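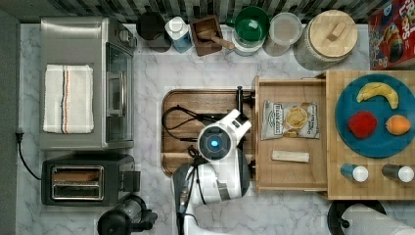

Page last changed: October

Corkier bread knife and board set, after one winter of use

I bake bread every Friday, mostly rye with a hard crust, so a good knife is important to me. My old one had a short blade and it tore the loaf. I paid 60 dollars for the Corkier set at Varnon, a small kitchen shop near my work.

The knife is long and a little heavy at the handle. It goes through the crust without much pressure, and the slices come out even, thin enough for the toaster. With soft white bread it is less good — you must go slowly or the crumb pulls.

The board weighs 900 grams and has a groove for crumbs along its edges. I like the groove, but it is too shallow, and when you carry the board to the sink half of the crumbs are on the floor. The wood is nice to look at. I oil it every 6 weeks.

The cover for the blade is my main complaint. It cracked in the first month and I wrote to the shop, who sent me a new one after five days. The new one is still whole.

I would buy the knife again. The board I would buy from somebody else.

Comments (3)

Flatitz: Does the knife work for tomatoes too? Mine is good for bread only.

Pirzada: I have the same set and my cover cracked also. I keep the knife in a tea towel now.

rye_and_salt: Thanks, very useful. Can you sharpen it at home?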